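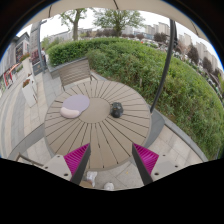 A Friday with the gripper class at Stomden

My colleague Eun-ji Na teaches a student project in Stomden, and in September she invited me to visit one of her lessons. I teach electronics myself, so I was very curious. The class is called Katis and it collects recordings of simple hand tasks, which later will train a small robot arm.

The students work outdoors, at the round tables with umbrellas near the shops. The task of the day was desk things: a computer mouse and a mouse pad. Each student writes the start position in a notebook before recording. I liked this discipline very much.

The goal for the term is 1000 recordings, and on the day of my visit they had 248. Tadhg Ó Dálaigh, a second-year student, explained to me that the approach is the difficult part - if you come too fast, the fingers push the mouse away. He let me try also. My first attempts were not so good, and he was polite about it.

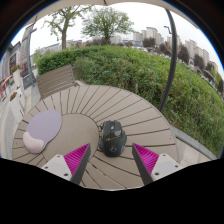
Magenta ribbed fingers on both sides of the mouse, with the purple pad to the left.

After the lesson we discussed whether my own school could join in spring. Eun-ji asks each new group for 200 recordings, and I think we can manage it.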